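I have a rule about floors, and my sister-in-law thinks it's ridiculous. The rule is that a room where people spend more than an hour on their feet, or on their knees, should have something soft in it. I don't mean a nice rug that you yell at people for walking on. I mean something ugly and squishy that you can drop a mug on.

I got this way after we moved into the house in Lemasden. Every floor in the place is hard. The last owners had gone through ripping out carpet like it owed them money, and the listing made a huge deal of it (clean! modern! easy to maintain!). And sure, it photographs beautifully. But I cook a lot, and I fold laundry on the floor because I'm a grown woman who can do what she likes, and by May my knees were making a noise like somebody eating cereal.

My friend Hui-mei Fang told me to quit complaining and buy foam tiles, the puzzle kind you see in daycares. I said I wasn't going to live in a daycare. She said, fine, enjoy your knees. I held out for two weeks and then spent 78 dollars, and I have been insufferable on the subject ever since. 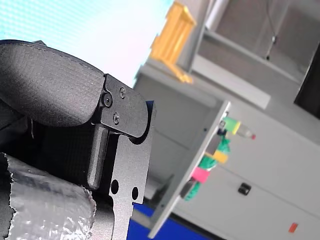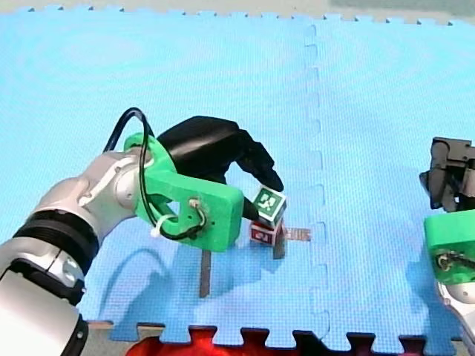
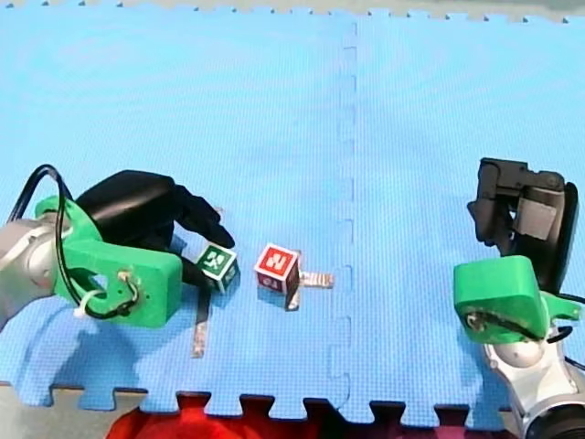

The blue foam mat, in the second and third pictures, with its puzzle seam.

What gets me is how much we've all agreed to be uncomfortable at home. We'll pay real money for shoes with a fancy sole, and then take them off at the door and stand barefoot on tile for the whole evening! Daiane Magalhães, who lived across the hall from me at my old place on Giltside, used to keep her slippers in the oven drawer so they'd be warm, and I thought she was a bit much. I now think she was the only sensible person in the building.

People tell me it looks cheap. Well, yes. It is cheap! You know what else looks cheap? Me, lying on a heating pad at four in the afternoon. I had a guy quote me 3660 dollars for cork in the kitchen and the back room, and it was lovely cork, I petted the sample for quite a while, but I don't have that kind of money to be comfortable while I'm chopping onions.

There are things to say against foam and I'll say them. Crumbs get down in the seams and you have to pull the whole business apart to get them out. Chair legs leave dents. If you have a cat, you'll find out what a cat thinks of the edges. And putting the tiles back together is annoying if you're the type who needs every tooth to sit flat, and I am, so there goes a Saturday morning.

But I'd still rather have it than a floor that belongs in a magazine. Cengiz Kocabaş came for dinner last week and spent the first ten minutes teasing me, and then he sat down on it with his plate and stayed there till dessert. I'm looking at a second pack for the hallway. My sister-in-law hasn't been told yet.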